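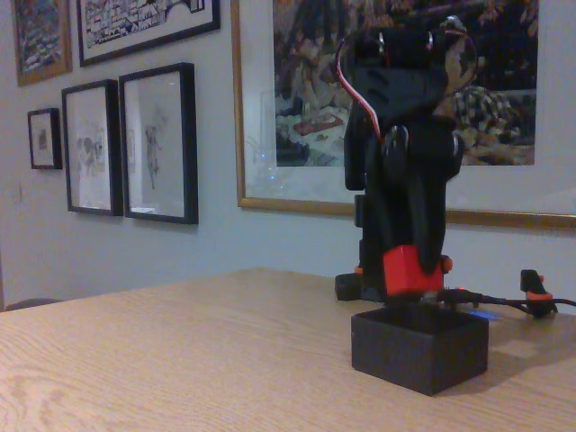 Bench setup at Tritisbridge: black arm, red block, open-top box, light wooden table.

Varkamis Gripper Trials: README

Contents of this release

This release holds recordings and trial logs from a comparison of two grippers on one small tabletop arm. The task is the same throughout: pick up a small block and put it in an open box. There are 2,927 trials in total. Of these, 2,000 were run under a scripted controller and 927 under teleoperation. The arm, the table and the power supply did not change between grippers.

The two grippers are:

leltico: parallel jaw, flat pads, one servo. Stock part from Leltico, pads replaced once during the trials.
morin: two curved fingers with a soft lining, one servo. Sold by Morin as a kit and assembled by us.

The trials were planned and run by Colleen Chan. Fulgencio Ochoa wrote the controller and the export scripts. Questions about labels go to Colleen, questions about file formats to Fulgencio.

Why it was collected

We needed to choose a gripper for a longer placement study and could not find a comparison at this size of arm. Most of what we read used larger arms with a force sensor in the wrist. Ours has no force sensing. The only load signal is the current reported by the gripper servo, and it is noisy below a quarter of its range.

The data should be useful for grasp success prediction from servo signals, for testing slip detectors, and for short-horizon imitation learning on a single object class. It was not collected as a general manipulation set and will not work well as one.

Directory layout

trials/ has one folder per trial, named with the gripper and a running number (leltico_0001 and so on). Numbers are not contiguous. Gaps are trials that were aborted before the first motion command.
splits/ has train, validation and test lists as plain text, one trial per line.
calib/ has joint offsets and camera intrinsics for each session.
scripts/ has the loader, the export code and the plotting code used for our own report.

Inside each trial folder:

joints.csv: time, commanded position, reported position and current for every servo.
video.mp4: side view, fixed camera.
meta.json: gripper, controller, session, block start pose, outcome label, notes.

Times are in seconds from the start of the trial. Positions are in degrees. Current is in the servo's own units and has not been converted; the conversion factor differs between the arm servos and the gripper servos, and we did not trust the published one for either.

Procedure

The box stays at a fixed position close to the arm. The block start pose is drawn from a grid marked on a paper template, which is removed before the trial. The operator loads the pose, places the block, lifts the template away and starts the recording. The arm homes, approaches, closes, lifts, moves over the box, opens and returns to home.

A scripted trial stops if the gripper current stays at its limit for 70 consecutive samples. These trials are labeled "stall" and kept in the release. Teleoperated trials have no such limit, and a few of them run long while the operator tries a second or third approach.

Outcome labels

placed: block at rest inside the box, arm home.
rim: block touched the rim of the box and came to rest outside.
drop: block left the gripper before reaching the box.
miss: gripper closed without the block.
stall: see above.

Labels were assigned from video after each session, one pass by Colleen. Fulgencio relabeled a subset without seeing the first labels. Nearly all disagreements were between rim and drop, where the block hits the box wall on its way down and the video does not show whether it had already been released. Merge these two classes if the distinction does not matter to you.

Known issues

Gripper mass. The morin gripper is heavier and the arm sags slightly at full reach. Offsets in calib/ correct for this at the home pose only. Expect an error that grows with extension.

Cable. The servo cable loops out from the upper arm before running down the links. At some wrist angles it pulls against the motion and shows up as a small rise in wrist current that has nothing to do with the grasp. It affects both grippers.

Background. The room is an ordinary one with framed pictures on the wall behind the table, some of them under glass. Reflections in the glass change with the daylight. Models trained on raw video picked this up as a session cue in our early tests, so crop to the table or mask the wall before training. The splits are made by session for the same reason.

Pad wear. The leltico pads were replaced in October. Trials before and after the change are marked in meta.json under pad_set. Slip is more frequent toward the end of the first set.

Block color. All released trials use a red block. A color threshold will find it in most lighting, but one of the paintings on the wall has a reddish area that passes the same threshold – restrict the search to the tabletop.

Loading

Run scripts/load.py with the path to trials/ and the name of a split. It returns one record per trial with the joint log as an array and the video path as a string. Video is not decoded by default. Use the flag --frames to decode it, and expect this to be slow on a laptop.

Rows with dropped packets are filled with the previous value and flagged in the last column of joints.csv. Drop them if you compute velocities.

Changes

v2: added pad_set, corrected swapped shoulder and elbow columns in one session, removed duplicate trials.
v1: first release.

A third gripper with a suction cup was tested for a short time but is not included. The pump vibration reached the camera mount and the video was unusable.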